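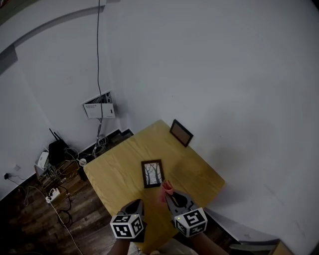

*Foto: Hendodero*

**¿Cómo ordeno el rincón del router?**

Al lado de mi mesa de madera clara tengo el router, la regleta en el suelo y un lío de cables. ¡Quiero que luzca el cuadrito de los dos árboles! ¿Ideas?

**Karkier**

¡Ese rincón promete muchísimo! Yo pasaría los cables por una canaleta blanca pegada al rodapié – la mía costó 6 euros – y subiría la regleta a la pared. El cuadro, colgado sobre la mesa.

**Vuorinen**

Bridas de velcro y listo.

**Stutton**

¡Etiqueta cada cable antes de mover nada! Y cierra bien la tapa de la caja de la pared.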